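Workshop notebook, Stodby bench, May
Start 7:10 a.m., stopped for lunch, back at it till 4.

Lap board project, day two, and I am having a great time with this one! The idea (for anyone reading who missed the first entry) is a small dry-erase board that can sit flat on a table as a game surface, with cubes for the counters. Imhof wants 18 sets by the end of the month, and I think we can do it if the paint behaves.

Paint first. The red I mixed yesterday went on beautifully over the Butileo primer. Two thin coats, 16 minutes between them under the lamp, then a very light rub with the gray pad. I tried one cube with a single thick coat to save time and it sagged along the bottom edge, so don't do that. The thin coats came out so even that I kept picking them up just to look at them.

Sanding jig also works now. I glued a strip of felt inside the left cheek and the cubes no longer chatter when they go past the belt. Please leave the felt in!

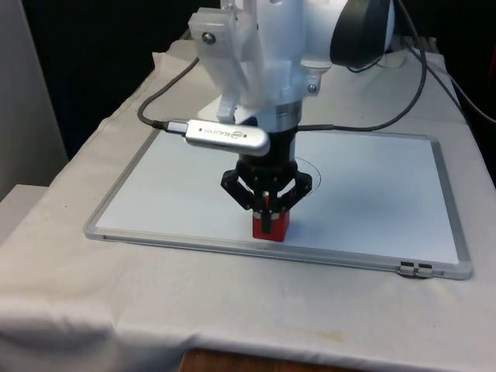
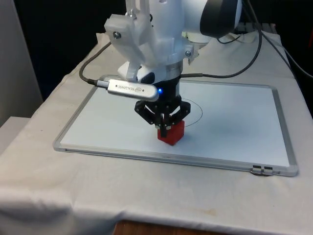
Red cube, whiteboard underneath.

Spent most of the afternoon on color, and I'm sold on the red. The yellow and the pale green both looked fine in the tin and then went weak once they were down on white. A red cube on a white surface is another matter, you can find it from across the room, and it still reads as a solid block with a bit of shadow next to it. So red for the main counter, and I'd like to try a dark blue for the second player.

The board surface needs more thought. Old marker leaves those faint gray smudges, and the Stundier cleaner only gets most of it. A second wipe with plain warm water helped on my test piece, a dry cloth after that helped more. I want to draw a grid in the cheap markers, leave it overnight and see how much comes off in the morning.

Also tried sizes. Drew a 10 by 10 grid in pencil on scrap card and pushed cubes around on it for far too long (research!). The squares want to be a little wider than the cube on all sides, otherwise your fingers knock the neighbors every time you pick one up. Wider squares mean fewer of them on the same board, and 7 across feels right to me. Plenty of room and the game goes faster.

To do: mix blue, cut more card, order felt, ask Imhof if the sets need a bag or a box. Belt on the small sander is nearly gone, spare is in the drawer under the vise.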